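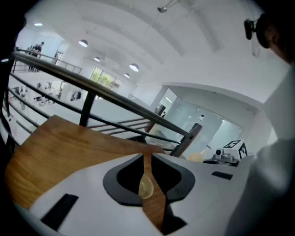 The view from the gripper, up by the railing at Prilier, with the marker cube at lower right.

My wrist gave out before my patience did. I'd been squeezing a plastic-feeling trigger all morning, picking up a wooden board, carrying it a short way and setting it down again, and Bohdana Bondarchuk was still smiling at me like a gym coach.

"Again," she said. "And slower at the end. You keep dropping it the last inch."

Bohdana runs training at Prilier, a small outfit that teaches robots to do fiddly shop work, and she had agreed to let me be the teacher for a day. I'd pictured code, or at least a big screen. What I got was a gripper with a handle. You hold it, you do the job, and everything its camera sees gets saved along with how your hand moved. Later an arm with the same kind of gripper tries to copy you (bad habits included, as I was about to find out!).

They call the program Drollura, and a single task needs 200 good runs before anyone bothers to train on it. I managed 14 before lunch. Bohdana threw out five of those. Two were my fault for talking and waving the thing around, and the rest had what she calls "hunting," when you close on the wood, change your mind and close again. People do it all the time without noticing. I certainly did.

The other way in is remote control, and I got a turn at that too. You sit at a pair of small arms, and a bigger pair across the room does what yours do. It's great fun for the first few minutes, and then you realize you can't feel a thing. I pushed a board straight into the tabletop and had no idea until the motors started to whine. Quan, the firm that built the setup, is working on some kind of push-back in the handles, and I say hurry up.

Bohdana likes the hand-held method for wood. "You already know how hard to squeeze," she told me, "so why would I take that away from you?" Her record is 898 runs of one sanding job, back in November, all with her left hand after she hurt her right one playing handball.

I went back on 9th January to see what the arm had made of my lessons. It reached out, took the board, lifted it nicely and carried it over. Then, an inch from the table, it let go.

"That's you," said Bohdana.

She's asked me to come in and do another batch, slower this time. I've bought a wrist brace.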